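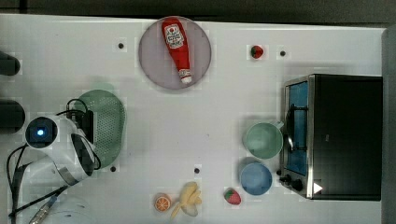
**Figure 3.** Tabletop with a plate, a ketchup bottle and two strawberries.

### 4.2 Crowd size and late goals

Of the 232 league matches we coded, 31 had a goal after the 85th minute, and 20 of those went to the home side. We were delighted by how clearly this showed up at Trarkcombe, a ground that holds only around 900! Prutemberg, with far bigger gates, had a much flatter pattern (see Section 5). Dixit's home games from July were left out, as they were friendlies.

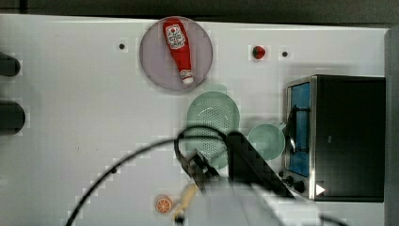
**Figure 4.** Plate and ketchup bottle, seen from overhead.

Fona's results are lovely to work with too, and we take them up next.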